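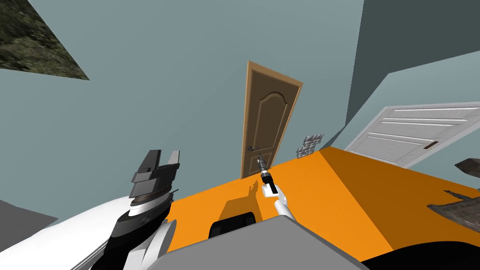 Renderings: Pantelis Sfakianakis

Old interior doors and the damp season

Every December we receive the same letters from members in the Bernness houses. The door that closed well in summer now rubs on the frame, and the owner wants to know if he should cut it. My advice is to wait. Wood takes water from the air and becomes wider, and in spring it gives this water back. If you plane the door in winter, you will have a gap to look at for the rest of the year.

First check the hinges. Open the door halfway and lift it gently by the handle. If it moves up and down, the screws have lost their hold, and the door is hanging lower than it should. Take out the top screws, fill the holes with thin pieces of wood and glue, and leave it overnight before you put the screws back. 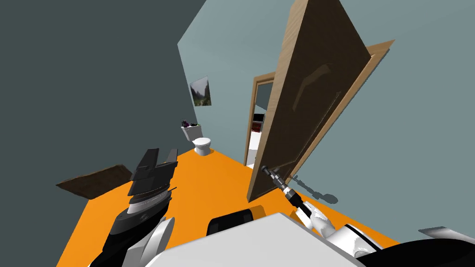

The second thing to check is the paint. Many doors on Vornar Street have paint on the two faces but bare wood on the top and bottom edges, and there the damp enters very easily. One coat of primer and two of paint are enough — a small can will do eight or nine doors. You must take the door down for the bottom edge, so ask a neighbor to help you.

The tool library has 30 clamps and two good planes to lend. Please return them clean.

Recent items
Tool library: new opening hours
How to quiet a noisy radiator
Baxter Hall roof fund reaches $759
Brirero Lane: parking during the street work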